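ok so the Gusberg branch closing. People keep asking me in the shop so I'm putting it all in one spot. Long, sorry

First thing, it's the end of June. Not "sometime in the summer" like the poster on the door said. The letter has it and Carla Hourani (branch manager, most of you know her) confirmed it when I went in at lunch

Accounts don't close. Read that again. Your account moves to the Ustau branch on its own, same account number, same card, same PIN. The transit number changes. That's the five digit one on the bottom of your cheques

Old cheques keep clearing for a year after the move according to the letter. If you've got a fresh box don't throw them out. I've got a fresh box. Ordered them in the spring of course

What DOES stop – the night deposit slot, the coin counter, the safety deposit boxes. Boxes have to be emptied in person by whoever signed for them, with ID and the key. If you signed with a spouse and one of you has passed, phone first. There's paperwork, took my neighbour two trips

The bank machine outside. Carla says it stays "for now". I asked what for now means and she said she'd tell me if she knew, and I believe her. No date on it. I wouldn't plan on it past the winter

Ustau is 70 km return from my door. Forty minutes each way if the highway's good and you know what it's like in February. For a personal account fine, most folks will do it on the phone. For a shop that takes cash every day it's a differnt thing

So here's what I've been looking at for the business side. Not advice, just what I found out, mostly by standing in lines

Option 1, stay put and drive to Ustau once a week. Costs nothing extra except gas and my afternoon. Means a lot more cash sitting in the shop though. Check your insurance. Mine covers over 1000 dollars overnight but only if it's in a bolted safe and mine is not bolted, it is under a shelf

Option 2, courier pickup. Two of us on Main got a quote together. 111 a month each, one pickup a week, and they bring your change order back with them. Drops a bit if more shops sign on the same day. If you're on Main or on the mill road and want in, message me before the long weekend

Option 3, move to the Hoekstra credit union. They have the little office beside the feed store, three mornings a week. I know I know. But they have a real counter, they take cash deposits, they do coin. Their business account fee is lower than what I pay now

Catch with Hoekstra – no night drop either, and their point of sale rental is through somebody else so if your card machine is bundled with your bank account like mine is, read the contract before you jump. There's a cancellation fee. Mine is buried on page four

Also they want your business registration, two pieces of ID, and your last statement. Bring paper. I brought it on my phone and got sent home, politely

Option 4, go cashless. No. I have customers who are 85 and pay for one spool of thread with a five. Not doing it to them

For personal stuff, the app. It's called Isska and it's the one the bank wants everybody on by the closing date. Bill payments, transfers, cheque deposit by photo. I've had it since winter. It's fine. The cheque photo thing is fussy, put the cheque on something dark and take your hand out of the way

Carla is doing drop-in help for Isska at the library, mornings, 10 till noon, until the branch shuts. Bring your card and your phone and know your email password. She said the email password is what sinks most people. Write it down BEFORE you come

She will never ask you for your PIN. Not at the library, not on the phone. A couple of people have already had calls saying "your Gusberg account will be frozen becuase of the closure". Hang up. Call the number on the back of your card

Pension and CPP deposits – if it's direct deposit you don't have to do anything, she said it twice. Same for property tax on preauthorized with the town. I'd still look at the first one after the switch. I'm going to

If somebody gave you a void cheque years ago for payroll, and you run payroll by hand like I do, ask your staff. The transit number on it will be old. It's supposed to forward. Supposed to

Somebody asked about the staff. There's four of them. Two are going to Ustau, one is retiring, and Carla hasn't said. I'm not going to guess in public. Go in and say thanks while there's a door to go in

Somebody else asked is there a petition. There was one, in March, it went to head office, we got a letter back with a lot of words in it. I signed. I don't think a second one does anything but if you start it I'll sign that too and put it by the till

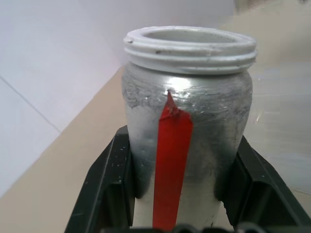 Coin. The counter machine goes when the branch goes and it's the only one in town, so if you've got a stash deal with it by mid June. Paper rollers are free at the front desk while they last, take a handful, Hoekstra wants everything rolled and won't take it loose. Coin sits around in all kinds of things, coffee tins, ice cream pails, some silvery screw-neck jar with the lid off and the finish all streaky. Whatever it lives in, sort it at home. Buttons and washers jam the machine and then there's a lineup behind you out the door

Pennies – yes the bank still takes them, rolled. No the stores don't. I get this one weekly

If you're the one who does the banking for a hall or a ball team or a church supper, the signing officers have to be up to date before the move. All of them, in person, same appointment. Do not leave it till the last week, appointments are already thin. I tried for next week and got a 4:15 the week after

The hockey float account took us three tries to sort out last time, because one signer had moved to Alberta. So if yours has moved, get the minutes that say who replaced them. Signed

Things I don't know yet: what happens to the building, whether the machine stays, whether the courier will do mill road past the bridge. Will add to this when I hear

edit, can't edit on here. Correction to the one about cheques, it's a year from the closing date, not from when your account moves. Might be the same day, might not, Carla's checking

And the courier quote is plus tax. Sorry. Should've said

Still need two more shops for the lower rate. Message me or come in, I'm there till 5:30, back door if the front is locked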